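Grundis
About us

Grundis sets up, looks after and repairs one kind of machine: the two-armed cell. We don't build arms and we don't sell them. Customers come to us with a pair of arms and a job, and we do the fitting, the alignment, the simulated trials and the upkeep afterwards.

The firm was started by Jytte Stougaard and Oddur Gunnlaugsson, who had both worked in field service and were tired of meeting cells that had been handed over without records. Our workshop is in Omdale. Pacita Ambrosio runs the simulation side, Jacinto Bermúdez the hardware side. Birthe Toft answers the telephone and keeps the parts store, and is usually the first person a customer speaks to.

The cell we run ourselves

Our own reference cell is called Zasterine. It exists twice, once on the workshop floor and once as a rendered model. Any change to a customer's grippers, wrist views or control settings is tried on the model first. The current task set is footwear handling in a simulated hallway: approach, close, lift, hold, put down. Shoes are awkward. The heel is stiff, the upper gives, and the grasp width changes along the length.

Setting up the model follows a fixed order. The base is placed, then each arm is zeroed, then the grippers are matched to the measured opening of the real ones. Wrist views come last. They are checked close in, with the fingers on either side of the object and before any closing command is sent. If one finger sits nearer to the object than the other, the offset is noted and the tool centre point is corrected. We do not correct it by moving the object. 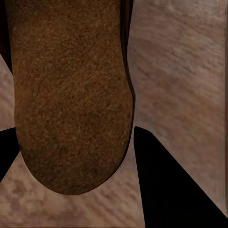 After the wrist views are accepted, Pacita's side runs 1,000 grasp cycles per arm with the closing force held constant. A failed grasp is logged with the joint positions, the commanded width and the reported width. Most failures in the last task set came from a wrong tool centre point on one arm, and the remainder from friction values that had been copied over from an older model. We no longer copy friction values.

Two arms, one job

Each arm is tested alone before the pair is tested together. During the single-arm runs the other arm stays powered in the model and holds its position, as it would on the floor. A cell that behaves well with one arm parked out of reach tells us little about how it will behave in use.

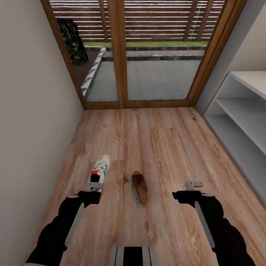 Hallway task in the Zasterine model: sneaker held in the left gripper, right gripper open, slipper on the floor.

Upkeep and repair

Customers' cells are serviced on running hours. At 1,643 hours we check finger pads, cable runs at the wrist and the gripper opening at both ends of travel. At 2,853 hours the arms are zeroed again and the model is updated to match. A repair between services always ends with the same 2 checks: gripper opening and tool centre point. The figures go into the cell's log, and the customer keeps a copy.

Worn finger pads are replaced as a pair. We hold pads, wrist cables and fixing screws in Omdale for every cell under contract. Gear units are ordered from the arm maker as needed.

Working with us

New cells are taken on in the order the enquiries arrive. The Steinarsdóttir workshop handles machined brackets and base plates for us, so allow extra time if your cell needs a new base. The Omdale workshop closes for stocktaking in November, when breakdown calls are still answered but no set-up work is booked.

For set-up enquiries, ask for Jacinto. For simulation work only, ask for Pacita. Please have the arm type, the gripper opening and the present running hours to hand when you ring.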